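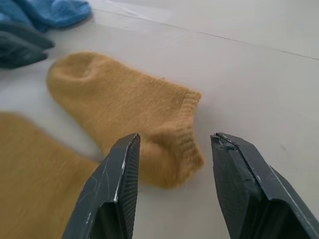 Monday, after lunch

Spent the morning on the sock sorting and I want to get it written down while I still remember which ideas were mine and which I read off the back of the old Davby sheet. The long and short of it is that socks are harder than towels, and I had rather hoped they wouldn't be.

Started with the fuzzy ones out of the Birnthorpe bag. They're lovely to handle, very soft, but the fuzz is a nuisance when you're pairing by feel, as every one of them feels like every other one. Color does nearly all the work. Mustard is the easy one, you can find a mustard sock from across the room. The blues are where I slow down. There's a light sky blue, a proper royal blue and a dark one, and early in the day, before the light came round, I put a dark blue with a gray and was quite pleased with myself until I went to roll them up together.

Laying them flat on their side helps more than I expected. When the toe and the cuff are both showing you can see straight away how long the foot is, and whether the cuff has been stretched. If they go down in a heap you end up picking each one up twice, once to find out what it is and once to do something with it. So the rule for now is: flat first, toes all one way if you can be bothered, and only then start matching. I was at it for 20 minutes this way and didn't once lose my place, although I did stop for coffee and I'm not sure whether to count that.

The cuffs want a word too. If the rib is folded over when the sock goes down, leave it until you have both halves of the pair in front of you, then turn both cuffs in one go. I kept fixing them one at a time and then finding the second didn't match the first, and doing it all over again.

Towels next, which felt like a holiday. Folded in half the long way, then in half again, then over once more so it makes a tidy little block with the layers on one side. 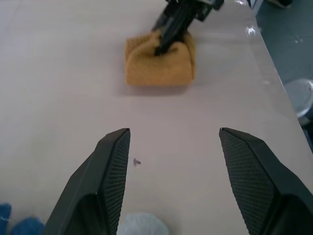 I do like a towel folded this way - it stays put when you set it down, and you can pick it up again without the whole thing sliding open. The nubby ones hold the fold better than the smooth ones we had in June. I'd still like to try the Ouali method, where you roll it at the end and don't fold the last time, but that's for another day and a bigger table. Note to whoever does the labels: towel bundles are to go down as item 439 on the Movimden list, and I had them under socks all last week. Sorry about that, I've fixed my own copy.

Back to the socks before packing up. I wanted to compare rolled against flat, so I rolled the royal blue and left a mustard flat in the middle of the table, well away from the pile. Rolled takes up less room and is easier to tell apart from a heap, but you can't see the heel, so you have to trust whoever rolled it. I'm leaning toward flat for sorting and rolled for storing, and I'd be glad to hear from anyone who does it differently at home. 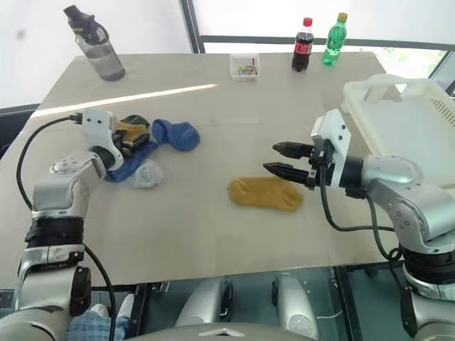 Sock table by the window: royal blue rolled, mustard flat in the middle, pile on the left.

Still to do: go through the blues again in good daylight, find 2 more clips for the odd ones, and write the cuff business up properly on the sheet so the next person doesn't have to learn it the slow way like I did.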